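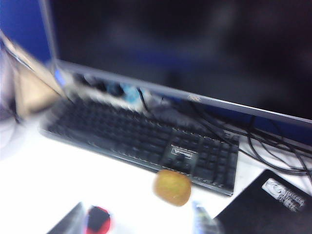
Desk and monitor, Tirkis office.

Skemavura Records Project: progress report to the Muli Fund, September 2021
Prepared by Jeptoo Masanja

The second instalment was meant to get the cemetery and parish registers into a searchable catalogue. We have 3,297 entries keyed. I'd ask the Fund not to read too much into that figure. Keying is the easy part, and Horácio Morais has checked only 362 of them against the original pages. He found errors in 32, mostly surnames and transposed years. If the rest are no better, the catalogue isn't ready for the public, whatever our March timeline said.

The Jello software is still a worry. We were told it would read the older handwriting with light correction. On the pre-1900 volumes Azucena Gallegos finds it quicker to type from scratch, and she has gone back to doing so. The supplier has promised an update. We were promised one in March as well, and I have not budgeted on it arriving.

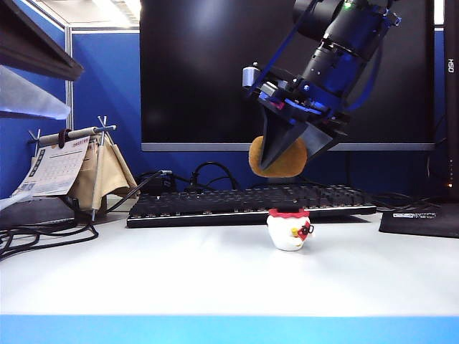
Spending is under on travel and over on storage. Two of the registers need acid-free boxes in a size we hadn't costed, and the cheaper quote left out freight. Valter Meireles has the invoices if the Fund's auditor wants them. I don't favour moving money out of checking to cover the gap, though it has been suggested.

The school visits remain on hold. Olga Patrício has a draft program, but I'm not convinced the teachers asked for it, and would like to see a letter from at least one school before we print anything.

We ask that the third instalment be released on the original terms, with the public launch put back until Horácio has finished the burial registers. A revised budget is attached.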